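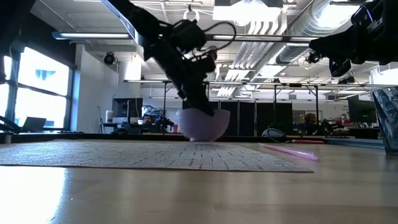

I have eaten dinner out of the same kind of bowl for 10 years, and I'd like to make a case for owning fewer dishes. Not zero, I'm no monk! But when my sister and I cleared out our parents' place in Tostell last April, we pulled three full sets of china out of the cabinets, plus the gravy boats, plus a fish platter shaped like (you guessed it) a fish. I'd eaten off maybe one of those sets, twice. What we'd used all our lives was plastic, the plain round sort, like the pale lavender bowl on the light wooden table up there. Cereal, soup, popcorn, cookie dough, a sick kid at 3 in the morning. You can't really insult a bowl like that.

I know the argument for nice things. My neighbor on Haruna Street makes it every time she comes over, usually while holding one of my mismatched plates between two fingers. Food tastes better on good china, she says, and guests feel looked after. Maybe so! I've been to her house and I did feel looked after. I also spent the whole meal scared of my own fork, and then we stood at the sink for an hour because none of it could go in the dishwasher.

And the cost, oh boy. I stopped in at Demance when I was over in Dodasetti and a dinner set in the window was $722. For plates! I could feed a lot of people a lot of spaghetti for that, and they'd be sitting on my couch with their feet up while they ate it.

So here's what I do now. One shelf, and if something new comes in, something old goes out the door to whoever wants it. I kept a single teacup from my mother's set because I like how thin the rim is. My sister took the fish platter. She's used it once so far, for nachos, and she called me up in the middle of the party to tell me.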